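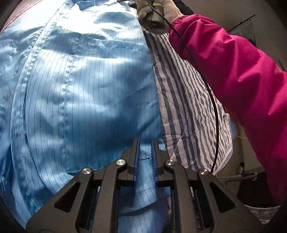 The Coat With the Pinstripes

Every electronics plant has a coat like this one. It is light blue, a little shiny, and printed with thin dark vertical lines, evenly spaced. People outside the trade tend to take the lines for decoration. In most anti-static cloth they are a conductive yarn, often carbon, worked through the polyester so that a charge has somewhere to go.

Leire Figueroa has spent most of her working life with these coats. She runs the garment room at Troltgate, a contract assembler that builds control boards for pumps and heating systems. The plant keeps 300 coats in use, and all of them pass through her hands before they go back on the rail.

"A coat looks fine for a long time after it has stopped being fine," she says. "The cloth doesn't fade much. You have to put a meter on it."

A person walking across a dry floor can build up a charge of several thousand volts without feeling a thing. Some components can be damaged by less than a hundred. The coat is there to cover ordinary clothes, which rub and charge as the wearer moves. It has to be buttoned or snapped all the way up, and the cuffs have to touch skin or a grounding strap.

What washing does

Troltgate used to send its coats to a general laundry. They came back clean and soft, and that was the trouble. Fabric softener leaves a film on the fibers, and bleach attacks the conductive yarn. Figueroa pulled 30 coats from one delivery and tested them panel by panel. The cloth mostly passed. The seams did not.

Seams are the weak point of any coat of this kind. The lines in the cloth stop where a panel is cut, and the stitching has to carry the contact from one piece to the next – front to sleeve, sleeve to back. Pockets are a smaller worry, though a torn one will catch on the edge of a bench and take a strip of the front with it.

The plant now uses Vidal, a laundry that handles only workwear. Coats are washed warm with a plain liquid detergent and tumbled on low. Nothing is ironed. Each coat has a number inside the collar and a card in Figueroa's file with its wash count. Her oldest is at 138 washes and still reads within limits. She doesn't expect much more from it.

Folding and checking

A shiny cloth slides around and will not hold a crease, so Figueroa lays each coat face up and smooths it from the placket outward. She runs a thumb along the long seams and the top edge of the pocket, looking for lifted thread. Then the sleeves go in, the bottom comes up to the chest, and the coat is turned over once. She does it over a folded quilt, which stops the coat from slipping while she works on it.

Repairs are kept small. A pocket corner can be restitched with conductive thread. A split shoulder seam means the coat is retired, and the snaps are saved.

The cost of a new one

Lulero, the brand Troltgate buys, sells its basic coat in packs, and the price drops at 1,000 pieces. That is more than a plant this size could wear out in years. Figueroa orders with Zolilska, a smaller assembler across the road, and they split the boxes each September, before the heating comes on and the air in both buildings turns dry.

Retired coats have the collar number cut out so they can't find their way back to the line. A few go to the paint shop. Figueroa has one at home, for gardening.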